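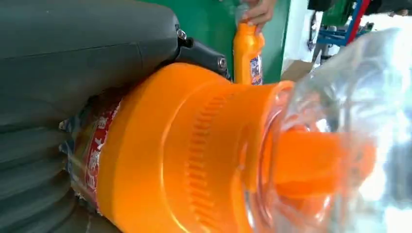 Orange plastic bottle cap with molded grip ridges.

Brorska Ribbed Screw Caps, Wide Base

Item group: Closures, plastic
Sold by: Drimham Packaging Supply
Pack size: 114 caps per bag
Minimum order: 3 bags

Screw caps for sauces, syrups, liquid soap and similar fills. The skirt carries vertical ridges so the cap can be turned with oily or gloved hands. Stock colors are orange, white and black. Other colors are made to order from 3,000 pieces and ship in four weeks.

Material: polypropylene, unlined
Thread: single start, right hand
Storage: dry, out of direct sunlight, bag closed
Cleaning: rinse in warm water before first use; do not steam

Fit
Check the thread on your bottle before ordering. Caps in this group fit Zemomari squeeze bottles in the medium and large sizes. They do not fit the small size, which has a finer thread. Sample bags hold 4 caps and are charged at the single-piece rate.

Tightening
Turn by hand until the cap stops, then back off slightly and close again. If the cap sits at an angle, remove it and start over — forcing it will mark the thread. Foil seals are ordered separately, see Bhattacharjee Seals in the same section.

Returns
Unopened bags only. Made-to-order colors cannot be returned.

Technical questions: Loïc Besnard, closures desk. Orders received before noon on Tuesday go out with the weekly freight run.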